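When the grip let go

Žydrūnas Grīnberga laughs when I ask about the day in June, then gets serious rather quickly. "It was going so nicely, you know? We were at panel 49, and I was thinking about lunch!" The robot at Nallari opened its hand partway through a lift, and the big black panel came down next to his shoe.

He wasn't hurt, thank goodness. A worn connector had dropped the signal for a moment, and the hand took that as a command to open.

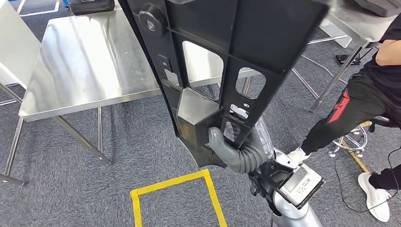

What changed afterward

These days a lost signal makes the fingers hold on, and everybody stays outside the yellow tape during a lift (well, they're supposed to). "I still nag people," he says, smiling. "I'll nag them till I retire."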